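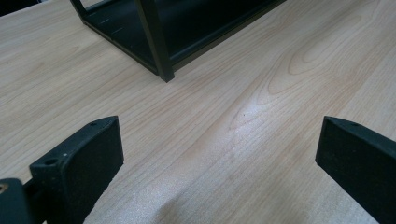
Skurkstead open day, quick notes before I forget it all. Got there late, car park full, 300 people through by lunch according to the board in the entrance. Tea first. Queue for tea long.

Zotix had the downstairs rooms, all storage and kitchen bits. Mostly racks. Black metal ones, square posts, low rail round the base so things dont slide off. Liked these more than I expected to, plain, stand well on a table. Didn't see a price. Temba stall next door was shut for some reason, came back at 2 and still shut.

Then jars. Lots of jars, Zarkano do a whole range and the catalogue runs to 1,016 items, took one home, weighs a ton. 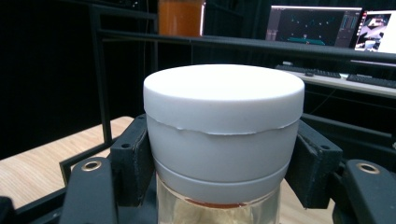 White screw-on lid, clear glass lower down, something amber inside.

Prefer the wide lids, easier with wet hands. Would want labels though, with white tops you'd be opening three to find the right one.

Upstairs is room 123, talks only, too warm, left after the frist one. Shop closes at four so go there before the talks. Buses back are hourly and I missed mine. Same again next September apparently, will bring sandwiches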